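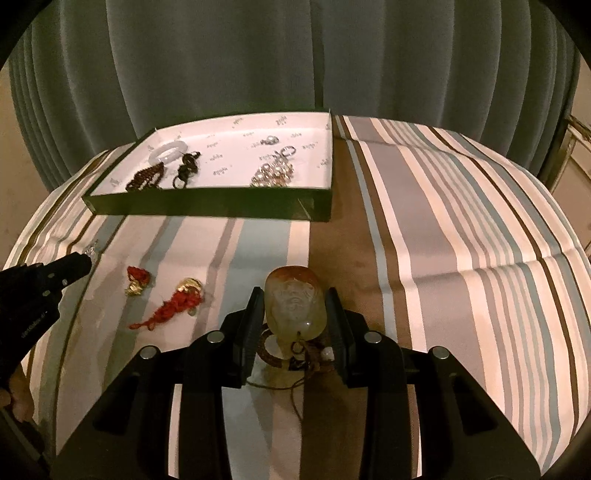 # About Us

Wodmont is a small workshop that develops handling methods for light, irregular objects. Most of our work concerns things that are hard to pick up with a machine: cord, beads, polished stone, thin metal rings, anything that rolls or tangles. We write the methods, record the demonstrations they are built from, and test the results on two-finger grippers of ordinary commercial size.

We began as a two-bench operation attached to Cernel, a repair shop for scales and small instruments. Cernel still owns the building and uses the ground floor. Our rooms are upstairs, at the back.

## What we do

The bulk of the work is tabletop sorting. A set of objects is laid out on a cloth or a tray, and an operator moves them one at a time into a box, between compartments, or back to a start position. The record of those motions is then used to train and check a controller. Our current library holds 3729 recorded picks. Of these, 661 involve jewelry and ornaments, our main subject for the past two years.

Jewelry was chosen for practical reasons. The pieces are small, and many are a mix of hard and flexible parts. A pendant on a braided cord has to be gripped by the stone, and the cord will follow in whatever shape it likes. A rigid bangle can be taken by the rim, but a polished rim slips if the pads close off center. Beaded strands change shape each time they are set down, so a grasp that suited one placement may be wrong for the next.

We also take contract work. Prunano, which packs costume jewelry and craft kits, sends us parts that its own packing line drops or scratches. We return a recommended grasp, a pad material, and a closing speed. For Qaisi, a maker of gripper pads, we run wear checks on sample sets.

## Open days

We hold an open day twice a year, in January and in June. The last one drew 91 visitors over the afternoon, most of them from packing firms and technical schools.

The program is the same each time:

- 1:00 p.m. Doors open. Short talk on grasp selection, upstairs.
- 1:30 p.m. Sorting demonstration on a mixed jewelry set, with cords, beads, and carved stone.
- 2:30 p.m. Hands-on session with the hand-held grippers.
- 4:00 p.m. Pad materials and wear, with samples to handle.

The demonstration is run at working speed. Failed picks are left in. If a bead strand slides out of the pads, the operator resets and tries again, and visitors can ask why that grasp was chosen in the first place. The most common question is about cords. Our usual practice is to approach a pendant from its two sides, close on the stone, pause, and lift slowly until the slack has come off the table. Lifting fast swings the stone against the pads.

The hands-on session takes eight people at a time. Each group works at one table for 20 minutes. Grippers are operated by hand, so no programming is needed, and most people can move a ring or bangle within a few tries. Fine cord takes longer.

A striped or patterned cloth is sometimes used under the objects. Plain backgrounds make recognition easier than it will be on a customer's bench, and we prefer to find the errors here. Soft cloth also forms ridges, which change the height of the contact point by a few millimeters.

## Equipment and methods

Both finger pads are cleaned before every session. Worn pads are replaced in pairs. We do not mix pad types within one recording set, and a set with a damaged pad is discarded in full.

Object sets are logged before use and checked back in afterward. Pieces with loose stones or open clasps are kept out of the demonstrations.

Nearly a fifth of our bench time goes to repeating old sets after a pad or linkage change. The repeats are kept separately, under the original set number with a suffix.

## Visiting

Places at the open day are free but must be booked. School groups should state the number of students and whether they want the hands-on session. Visitors may bring a small object of their own for testing, provided it weighs less than half a pound and has no sharp points.

The entrance is on the yard side, past the Cernel counter. There are stairs and a freight elevator. Parking in the yard is limited to deliveries until noon.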